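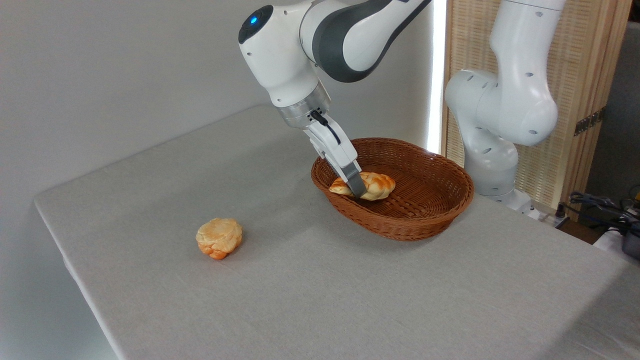
Korbbestückung, Zwischenstand

27. April 2021

Seit dem Winter betreue ich bei Stivomo die Umstellung der Frühstückskörbe auf Automatik. Stivomo beliefert Hotels und Tagungshäuser, der größte Abnehmer ist Lekota. Pro Schicht gehen 966 Körbe raus, jeder mit gemischtem Gebäck, und bisher wurde jeder davon von Hand gelegt. Nach mehreren Rückfragen von Lesern schreibe ich den Stand einmal zusammen auf.

Das Greifen selbst ist weniger schwierig als erwartet. Zwei Finger mit nachgiebigen Auflagen, Kraftbegrenzung im Regler, Anfahrt von oben. Schwierig ist die Varianz. Ein geflochtenes Hörnchen und ein rundes, blättriges Brötchen haben außer der Farbe wenig gemeinsam, und die Kruste verhält sich je nach Charge anders. Wir führen deshalb keine feste Schließweite je Sorte, sondern schließen auf Kontakt und begrenzen danach. Das kostet Takt, reduziert aber den Bruch.

Der zweite Punkt ist der Korbrand. Geflochtene Körbe haben Toleranzen, die man in keiner Zeichnung findet. Die Ablagehöhe wird pro Korb neu bestimmt. Kunststoffschalen wären einfacher gewesen, Lekota wollte sie nicht.

Nun zu den Leuten. In der Legerei arbeiten 16 Kolleginnen und Kollegen, verteilt auf zwei Schichten. Entlassen wurde niemand, versetzt wurden vier, drei davon auf eigenen Antrag in die Backstube. Die übrigen legen weiterhin von Hand, nur eben andere Ware: alles mit Füllung, alles mit Guss, Sonderbestellungen. Neu hinzugekommen ist die Tätigkeit »Zelle führen«, also Sorten umstellen, Fehlgriffe quittieren, Fingerauflagen reinigen und tauschen. Die Einweisung dauert 20 Stunden und wird nach der höheren Lohngruppe bezahlt, allerdings erst nach bestandener Abnahme. Über diese Klausel wurde lange gestritten, und ich halte sie weiterhin für falsch.

Ksawery Wilczyńska aus der Frühschicht hat mir eine Liste mit Einwänden gegeben. Der wichtigste betrifft den Rhythmus: Früher bestimmte die Gruppe, wann kurz langsamer gelegt wurde, jetzt gibt die Zelle den Takt vor und der Mensch am Nachbartisch passt sich an. Das stimmt. Wir haben daraufhin einen Puffer für rund 113 Körbe zwischen Zelle und Handplatz gesetzt. Die Bänder sind dadurch entkoppelt, der Stellplatz neben dem Kühlraum ist weg.

Offen sind noch die Reinigungsintervalle und die Anbindung an Willum, unsere Auftragsverwaltung – dort fehlt bisher ein Feld für die Korbvariante. Der Standort Usovham soll im Oktober folgen, sofern bis dahin die Sortenumstellung ohne meinen Laptop funktioniert.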